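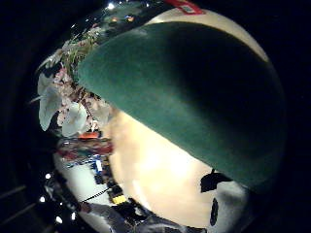

I got to Flarnau a good half hour before the doors opened, which says something about how much I'd been looking forward to it. The student robotics club there runs one open day a year, and the theme this time was picking up things that don't want to be picked up. Anybody who has tried to get a machine to grab something soft will know why I was excited!

The club meets in two rooms on the ground floor of the old Pliline building. You come in past a long wall of coats and a vending machine, and then suddenly there are cables everywhere and people talking over each other. It was 8 July 2020 and hot outside, so all the windows were open and the traffic got into half of my notes. I wrote "fingers too polite??" at one point and I still think it was a real remark by somebody.

Chathurika Liyanage met us at the door and led the first tour. She's in her last year and she talks fast, with her hands, and she was happy to be interrupted (good, we interrupted a lot). The club has been working on one project since September. They take a hand-held gripper with a camera fixed to it, a student carries it around and does a job with it, and the recordings are then used to train an arm to do the same kind of job. The big attraction is that you don't need the arm to collect the practice runs. You can take the tool to wherever the stuff is. A shelf, a kitchen counter, a side table with flowers on it, whatever you can reach into.

They have 600 runs so far. I expected the number to be higher, but then I watched one being made and understood. The student has to move at a steady pace, come in from a sensible direction, close, lift, put down, open. If she hesitates, the hesitation is in the data. Chathurika told us they threw out 81 runs from the first batch, most of them for wobbling at the last moment, and that the person who wobbled most was her.

Then we got to try it, and this was the best part of the day by a mile. The tool is heavier than it looks and the trigger has a long, springy pull. What got me was the view on the monitor. The lens is so wide that the room bends around in a circle, and anything you come close to swells up until it fills half the screen. I kept stopping too early, convinced I was about to crash into things when I still had plenty of space. A boy of maybe ten went after me and got it right on his first go, of course.

In the second room we saw the arm itself, which everyone calls Costa. It had been given a rolled-up sock, a sponge and a paper cup. The sock went fine. The sponge went fine twice and then sprang out sideways and landed by somebody's shoe, to loud applause. The cup got squashed. Desmet, the software they wrote to sort and label the recordings, was running on a laptop next to it, and I could have stayed there all afternoon. You can scrub through a run and watch the moment when the fingers close, with a little graph of the opening underneath. One student showed me how she tags the bad ones, and we ended up arguing happily about whether a clumsy grasp that works should count as good. She says yes. I say it depends on the cup.

A few practical things if you're thinking of going next year. Groups are kept small, and 58 people had signed up in all, so put your name down early. The entrance is on the courtyard side; the street door stays locked. Wear something with sleeves you can push up. There's coffee, and the lemon cake sells out before the second tour.

I've already asked whether I can come back in the fall and do some recording runs. Chathurika said yes, as long as I practice not stopping too early.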